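**Informe de avance – programa de lectura Majali, septiembre**

De las 13 bibliotecas previstas, 12 han abierto ya su club de lectura. La cifra luce bien y conviene desconfiar de ella: en 6 la asistencia cae tras la segunda sesión. Wundis, el proveedor del catálogo, lo atribuye al verano. No nos convence – la caída empezó en mayo.

Se han gastado unos 100 euros por sala en material de mesa. No tenemos indicios de que eso retenga a ningún lector.
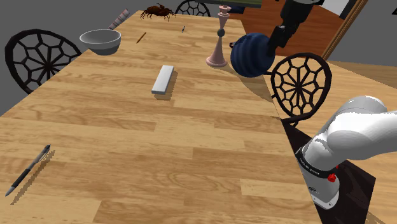

## Pendiente

- Terwood debe entregar los registros de préstamo sin agregar. Con medias no podemos valorar nada.
- Proponemos aplazar la ampliación a Forkoveo hasta revisar esos datos.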